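On a Sunday in May I went to the open day at Dedlow, where the robot workshop keeps its doors open from ten in the morning until late afternoon. I had written before to Anisa Latuheru and asked if she would sit with me for half an hour. In the end we talked for almost two hours, with many interruptions, and she let me keep my recorder on the whole time.

I asked first why a workshop like hers invites the public at all. It costs them a full weekend of work, and most of the visitors are families from the same few streets.

"We learn from the visitors," she said. "When I explain our work to an engineer, he nods. When I explain it to a child, the child asks why the arm is so slow, and then I must think about it. Why is it so slow? Sometimes I do not have a good answer."

The group calls its project Warach. It has been running for 17 months, and the subject is handling of food that breaks easily. They began with tomatoes, then bread rolls, and since the winter it is eggs. Latuheru told me that they wrote down every attempt in the first weeks, in a paper notebook, until they reached 435. After that they let the computer do it.

"An egg is strong if you hold it in the right place," she said. "People are always surprised by this. The weak point is our own patience. If you close the fingers a little too early, you push the egg against the side of its cup, and there it cracks. The hand of a person feels this and stops. We have to teach the stopping."

I wanted to know why they use two arms. She said one arm could do most of the job - but two arms get in each other's way, and for her this is the interesting part. In a real packing room there is never enough space. The arms must learn to wait for each other, like two cooks at one stove.

We went over to the tables, and she asked me to stand a little to the side.

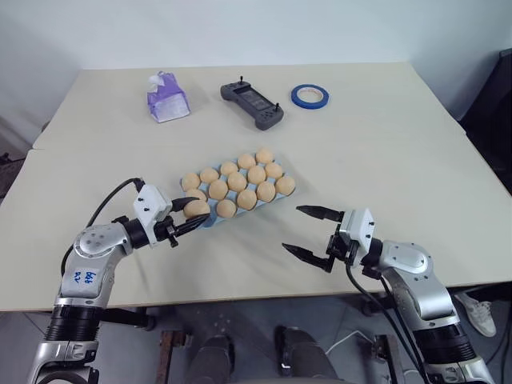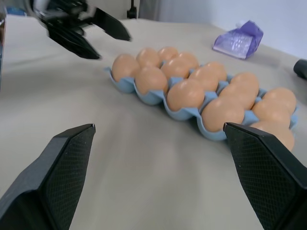
Irfan Sutanto did not agree that the waiting is so important. He had listened to us from the next bench, and he said that visitors care about one question only, if the egg is still whole at the end, and that the team should be judged in the same way. "You can wait very politely and still make an omelet," he said. Latuheru laughed, but she did not give in. For her, an arm that is careful only with the egg and careless with its neighbor has learned half of the lesson.

I asked them both what goes wrong most often. Here they agreed quickly: it is the light. In the morning the sun comes in from one side, and a robot that did well the evening before is suddenly unsure where the edge of an egg is. They now practice at different hours on purpose.

Some 78 people had signed the guest book when I looked at it after lunch. One had written only "more eggs please." Another wanted to know if the arms could also peel potatoes.

"Potatoes maybe next year," Latuheru said. "First I want that we do one thing well, and in front of people, with noise and with questions. In a quiet room everything works."

The next open day at Dedlow will be in the fall. Visitors do not need to register, and children can come if an adult is with them.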